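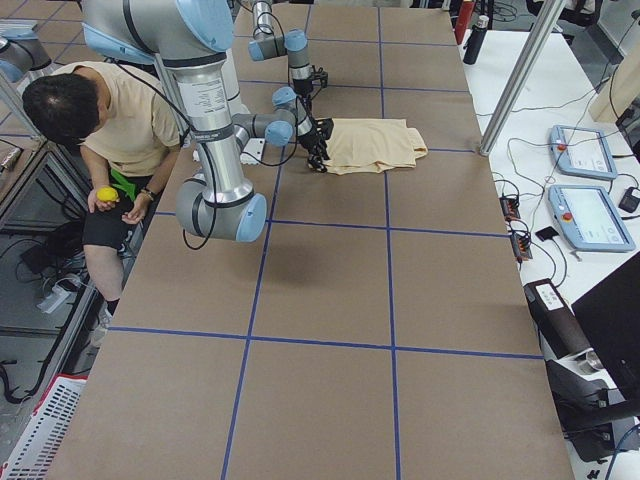 *Slide 1. Two-arm station, near gripper on the edge of the folded garment.*

**Finding the edge twice: grasp selection on flat garments**
Pretorius Workshop, September 2025

**Slide 1 – opening**

Keep this short. Give the title, thank the session chair, say that questions on hardware can wait until the end.

The claim of the talk: if a policy has to fold a shirt, most of its failures start at the first grasp. We changed how that grasp is chosen and left the rest of the folding policy alone.

Point to the tape grid. Start positions are set by grid square, and a garment is assigned to a square before each trial. The policy is not given the grid as an input.

**Slide 2 – the problem**

- Overhead view gives the outline of the garment, with errors at the border where cloth and table are close in brightness.
- Wrist view gives the border well, but only a short stretch of it.
- The baseline picks a grasp point from the overhead view and goes straight down. It often takes one layer where two were needed, or closes beside the cloth.

Say "layer error" and "miss" here and use the same two words for the rest of the talk. Last time I switched terms halfway and lost people.

**Slide 3 – method**

Sondia works in two stages. Stage one proposes a point on the outline from the overhead view. The arm moves to a hover pose above it with the gripper open. Stage two takes one wrist image, fits the local border as a curve, and corrects the hover pose so that one finger is over fabric and the other is over table. Then the arm descends.

The correction is limited to a small shift in the plane and a rotation about the vertical. If the fit asks for more than that, the arm goes back up and stage one proposes again. Mention that the retry counts as part of the same trial.

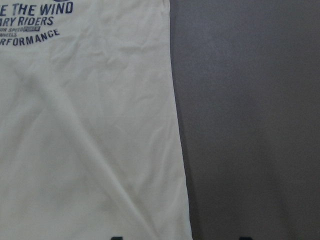 **Mandla Baloyi**
Research Engineer, Garment Handling, Trundirard

**Slide 4 – wrist view**

Leave this up for a moment before speaking.

The border is nearly vertical in the view and leans outwards towards the bottom. The two fingertips are at the lower edge, one over the shirt and one past it. That is the pose stage two is trying to reach.

Two points to make:

1. Creases. The long diagonal crease is a strong line, and an ordinary edge detector will often prefer it to the border. The fit is trained with creases labelled as negatives.
2. Print. Dark lettering on a pale shirt gives higher contrast than anything else in view. We mask nothing. The network has to learn that text is not a border, and with too few printed garments in training it does not.

Do not read out the lettering. Someone will ask about it anyway.

**Slide 5 – data**

Training used 700 labelled wrist images. The evaluation was 300 trials, with garments kept out of training. Labelling was done by Bongani Molefe and me, and we both labelled a shared subset to check agreement. Disagreement was mostly at hems, where the cloth is doubled and it is not clear which line to follow. We settled on the outermost line.

Jomix was used for pre-training only. Its cloth is too smooth at the border and results from simulation alone were poor. If asked for a figure, refer to the table in the paper.

**Slide 6 – results**

Misses fell clearly against the baseline. Layer errors fell by less. Say this plainly – the method places the fingers well in the plane but knows nothing about depth below the top layer.

Cost is one extra image and a pause at hover. No change to cycle time that matters at our arm speeds.

**Slide 7 – limits**

- Pale cloth on a pale table was not tested.
- Knitwear with a rolled edge fails often. Show the clip if there is time, skip it if not.
- Both arms use the same network, but each has its own camera calibration, and drift in one of them cost us a run in January.

**Slide 8 – next**

Force reading at finger closure to catch layer errors. Bongani has the first version running on one arm.

Stop here and take questions. Spare slides 9 and 10 cover calibration and the labelling guide.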